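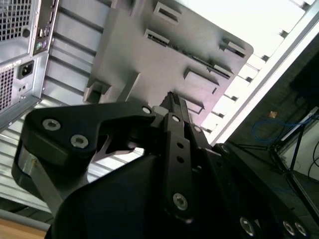 **Bench notes, April 18, 2023**

The purpose of this entry is to record the present state of the desktop computer disassembly project at the Hudby shared workshop, and to set down the decisions that will govern the next stage of work. Members who have followed the earlier entries will be familiar with the aim. The arm is to take parts out of an ordinary office tower and put parts back into it, with a person standing by and no person's hands in the case.

The arm itself was assembled over the winter and is not discussed further here. The present entry concerns the gripper, the fixture plate, and the control program, which is called Clavelon in our records and will be called that below.

## The gripper

The current fingers replace a pair that were too wide for the work. A desktop case leaves very little room beside the memory slots, and the old fingers could not be lowered between the slots and the drive cage without touching one or the other. The new fingers are narrower at the tip. They are held with hex-socket screws throughout, so that one key serves for every adjustment made at the bench.

Members are asked to check the tightness of these screws before each session. In the trial series that closed last month, two screws on the finger linkage were found to have backed out, and the effect on accuracy was considerable. Thread locker has been ordered and will be applied when the linkage is next taken apart.

The closing force is still set by hand in Clavelon. The setting in use is 14 on the program's own scale. A lower setting allows a memory module to slip as it leaves the slot, and a higher one has marked the edge of a board. It is recognized that a single number will not suit every part, and a table of settings is being drawn up.

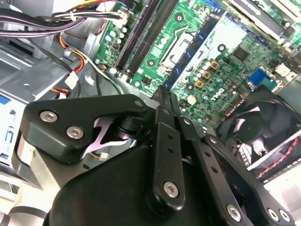
Cables remain the chief difficulty. A board, a slot, and a screw hole stay where they are, and their positions can be measured once and stored. A power cable does not. It rests wherever it was last pushed, and a path that was clear in one run may be blocked in the next. Three approaches have been considered:

- tying the cables back by hand before the run begins
- giving the arm a first pass in which it moves loose cables to one side
- looking into the case before each reach and choosing a path accordingly

The first approach is in use. It is dependable, but it takes away much of the interest of the project, and it is regarded as temporary. The second was attempted in September and set aside after a connector was pulled from its header. No lasting damage was done to the board. The third is the direction now favored, and most of the programming effort is going toward it.

## The trial record

Every reach into a case is entered in the log, whether or not it ends well. The log stood at 2452 entries when this was written. Of these, 1673 were made with the old fingers and should not be compared directly with later results. Any member preparing a chart from the log is asked to separate the two groups and to say plainly which one is shown.

An entry should give the part, the force setting, the starting position, and the reason for stopping. "Failed" alone is not sufficient. Where a reach was ended by the person at the stop button, the entry should say what that person saw, even when the cause was later found to be something else - a good many of the useful corrections have come from remarks of this kind.

## The fixture plate

The printed plate was designed to give each part a known place to rest once it has left the case. The first version, named Grolden after the street on which it was drawn up, was a single flat tray with shallow pockets. Parts could be set down in it without trouble, but they shifted when the table was bumped, and the arm then closed on nothing.

The present version has raised blocks and slotted holders. It was printed at a slow speed over two nights, and the slots were cleaned by hand with a small file. Clearance is the point on which members have differed most. A close slot holds a part upright and repeats well, while a loose one forgives a poor approach. The question was put to the members' list before the print was made.

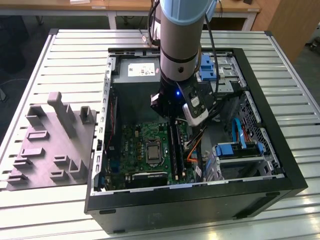
Colleen Kennedy wrote back that the slots should be left loose and the mouths cut at a slant, as a part that enters a little crooked will then straighten itself on the way down. She added that she would sooner reprint a plate than replace a memory module, and that the file copy ought to carry the clearance in its name so the next print is not a guess.

Both suggestions have been adopted. The slanted mouths will appear in the next version, which is to be known as Beaudoin, and the drawing has been renamed accordingly.

## Costs and next steps

Spending on the project to date comes to 870 dollars, excluding the arm. The largest part of that sum went to fasteners, filament, and replacement cables. The tower computers were given to the workshop and cost nothing, although several arrived without drives.

The following work is planned:

1. Print and measure the Beaudoin plate.
2. Apply thread locker to the finger linkage.
3. Complete the table of force settings for memory modules and expansion cards.
4. Repeat the memory removal series with the cables left untied.

The fourth item will not begin until the third is finished. Members who wish to stand by during the untied runs should first read the stop procedure posted at the bench and sign the sheet beneath it.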